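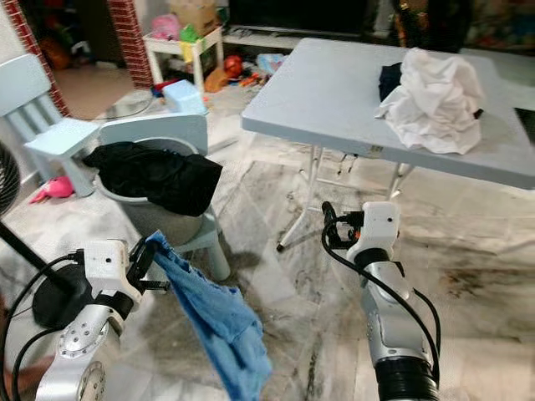 ## 4. Crear la ficha de una actriz o un actor en Dendside

¡Llega la parte más divertida! Con la base ya instalada y tu usuario de redacción activo, puedes publicar tu primera ficha biográfica y verla en la portada en muy poco tiempo.

1. Entra en **Fichas > Nueva** y elige la plantilla *Intérprete*. La plantilla *Presentador/a* tiene otros campos y no se puede convertir después.
2. Escribe el nombre artístico tal como sale en los créditos. El nombre de nacimiento va en su propio campo, justo debajo.
3. Rellena la fecha de nacimiento. La edad se calcula sola cada noche - ¡no la pongas a mano en el texto!
4. En **Filmografía**, pulsa *Añadir título* y busca la serie o la película. El catálogo Zorkura trae 2644 títulos de partida, así que casi siempre aparecerá a la primera.
5. Marca cada papel como *principal*, *recurrente* o *invitado*. Se pueden destacar hasta 10 títulos en la cabecera de la ficha.
6. Añade premios y nominaciones, con el año de la ceremonia (el de estreno va en la filmografía).
7. Redacta la biografía. El límite es de 3000 caracteres, espacios incluidos.
8. Pulsa **Vista previa** y, si todo te gusta, **Publicar**.

> **Nota:** si importas fichas desde Koutsoukos, los papeles de invitado llegan sin número de episodio. Se completan desde la pestaña *Episodios*, y queda precioso cuando están todos.

> **Precaución:** los campos *Pareja* e *Hijos* son públicos por defecto. Déjalos vacíos si no tienes una fuente publicada que puedas enlazar.

### 4.1 Si el título no aparece

Prueba primero con el título original. Si sigue sin salir, créalo con **Título nuevo** y asígnale el país y el año. El equipo de Hinwood revisa las altas y las incorpora al catálogo común; en la actualización de julio entraron 153, ¡muchas de ellas comedias que llevábamos tiempo esperando!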